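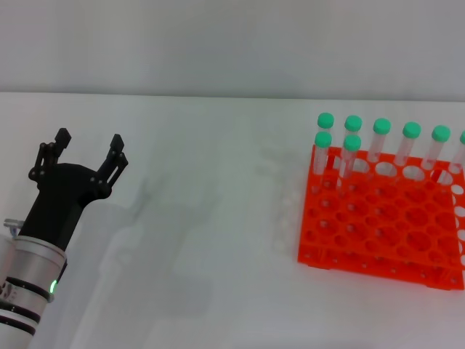 *Photo: Kanako Kubo, Mirstead teaching lab*

Handout 4: Racks, tubes and caps

Read this before the December bench session. It covers how we set out, fill, cap, label and put away screw-cap tubes. The centrifuge has its own handout and isn't discussed here.

## 1. The rack

The orange-red racks are plastic and have two levels. The upper deck has large round holes that take the body of the tube. The lower deck has a grid of smaller holes. When you load a tube, lower it straight down until it stops. A tube that leans has usually missed its place on the lower deck. Lift it out and start again instead of pushing.

Set the rack on the white bench top with a long side facing you. Leave a hand's width between the rack and the edge of the bench. Don't carry a loaded rack by the upper deck with one hand. Use both hands, one at each end.

Fill from the back row forward. Your working tubes go in the back, starting at the left. Blanks and spares go one row closer to you, also starting at the left. Leave the front rows open so you can reach over them without knocking anything, and so you have somewhere to move a tube once you're done with it.

This layout was drawn up by Severyn Shevchuk for the Clallora course and we have kept it. If you learned a different one elsewhere, please use ours in this room. Your bench partner has to be able to read your rack without asking.

## 2. Tubes and caps

The tubes are clear plastic with a mint-green screw cap. Clear tubes let you check the level and look for bubbles from the side. Hold the tube at eye level when you do this. Reading it from above in the rack doesn't work.

Caps:

- Take off one cap at a time. Fill, recap, then go to the next.
- Hold the cap in the crook of your little finger while you pipette. If you can't manage that yet, set it on a clean wipe with the open side down.
- Tighten until you feel it stop, then no further. Overtightened caps are the usual cause of split threads.
- A cap that goes on crooked should come all the way off and be restarted. Turn it backward until you feel the thread drop, then forward.
- Caps are not swapped between tubes, even empty ones.

A cap that has touched the floor goes in the discard tub with its tube. Take a new pair from the drawer. The department pays for 1,720 tubes a year and would sooner lose a few than have a class repeat a dilution.

## 3. Labels

Write on the tube, never on the cap alone. Use the fine black marker and put the label in the upper third so that it clears the deck. Each label needs:

1. your initials
2. the sample number
3. the dilution step, if there is one

The rack position isn't part of the label. Tubes get moved. Your notebook should have a small sketch of the rack at the start and end of the session, with the positions marked. Tarek Kassab will check the sketch when he checks the notebook, and it carries 4 of the 20 points for this session.
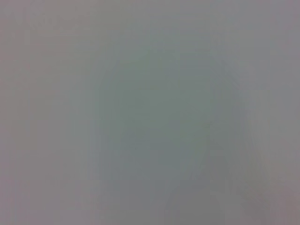

## 4. Filling and mixing

Loosen the first cap while the tube is still seated in the rack. Lift the tube out, remove the cap, add the liquid down the inside wall, and recap before you put it back. Keep the tip off the rim.

To mix, invert the capped tube slowly. Shaking makes foam, and foam makes the level hard to read. Check for drips around the cap after the first inversion. If you find any, wipe the outside, tighten slightly and check again.

Move each finished tube one row forward as you go. At the end of the run, the back row is empty and the finished tubes are in the same left-to-right order you started with. Blanks that were in that row should be shifted forward first.

If you lose track partway through, stop and compare levels before adding anything more. Tell the instructor if you still can't say which tube you were on. A note in the margin costs you nothing. A tube with a double volume will spoil the whole series.

## 5. Clearing up

- Empty tubes into the waste bottle named on the board.
- Used tubes and caps go in the tub under the bench, caps off.
- Unused tubes go back to the drawer with caps on.
- Rinse the rack in warm water, shake it, and stand it on its side to drain. Water collects in the lower deck if you leave it flat.
- Wipe the bench from the back toward you.

Racks belong in cabinet 88, next to the Tannous bottles. They do not stack well, so keep them side by side.

## Before the session

Draw a blank rack plan in your notebook and mark where you would put a six-tube dilution series with two blanks, following section 1. Then write one or two sentences on what you would do if you found two tubes with the same label halfway through.

Eckhard Hinrichs has the answer sheet for the dilution problems. Casimiro Collado is covering the second section, so hand those notebooks to him. The Uvov reading is optional this term.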